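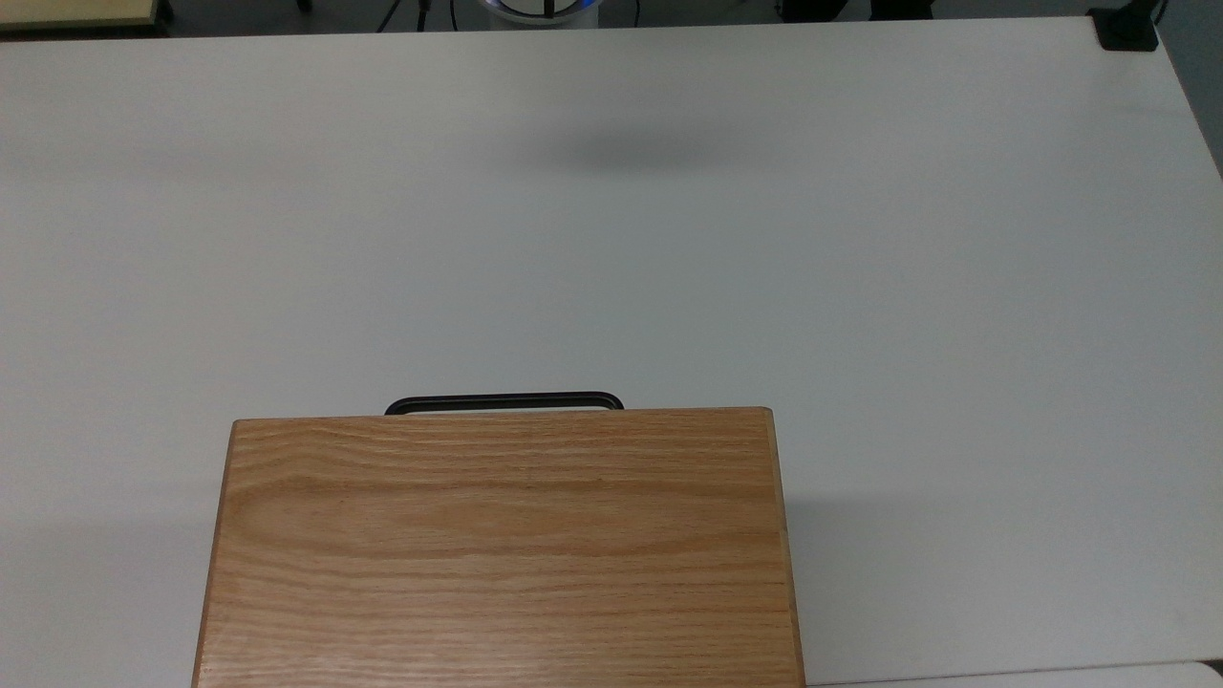
Edeltraud asked whether the 1911 diary and the loose letters should be treated as one set in the transcript or two. I have kept them as two, because the letters were never in the diary when it came to us and we don't know who put them together. The writer does mention a "letter chest" several times, and Sixten wondered how big that would be. My guess is something on the scale of the oak box on the white table, with the long wavy grain across the lid, but the diary gives no size and I wouldn't put one in the notes.

On the dentist question, I went back to the July pages. The entry reads "to Hillden with K., returned by the late boat, very wet." There is no dentist in it. The word that was typed up as "dentist" is in the next entry, and I now read it as "deanery." The first letter is the same as the one in "dinner" two lines up. I have changed it in the working file and left the old reading in a footnote.

Replies to Sixten's other points are under each one.

On 8 Aug 2025, Sixten Solberg wrote:
> I have finished my share of the Rirkwood diary, pages up to and
> including the visit to Kristiansen's farm. Some questions.
>
> 1. Who is "K."? I have been expanding it to "Kristiansen" but in
> one place she is clearly at breakfast in the house.

Please stop expanding it. There are at least 2 people here. Kristiansen is always written out when he is the farmer, and "K." seems to be a sister or cousin who came to stay. Leave it as "K." and we can sort it out in the index.

> 2. Do we keep the weather at the head of each entry? It is the
> same three words for most of the month.

Yes, keep it. Kerstin Magnusson wants to compare it with the harbor log, and the days when he skips it are useful too – he seems to leave it out when he is writing up several days at once.

> 3. Page 81 has a line crossed out so heavily I can't read it.
> Has anyone else tried?

Alvar Nyberg has, with a light behind the page. He got "would not speak to me at" and then a gap. Put [line deleted, partly legible] and give Alvar's reading in the note with his initials.

> 4. The spelling of Erumau changes from page to page. Do I
> correct it?

No. Type what he wrote. The index will use Erumau for all of them.

I still need the last 4 pages of the spring section from whoever has them. I think it was Kerstin Nygård, but my list may be out of date. If you have made any changes to the shared file since the last version, send me the page numbers, since I will be merging everything by hand and I lost a correction of Edeltraud Fuchs's that way last time. It has been put back.

The account book is next. It is mostly feed and postage, and I can send a sample page to anyone who wants to try the handwriting first.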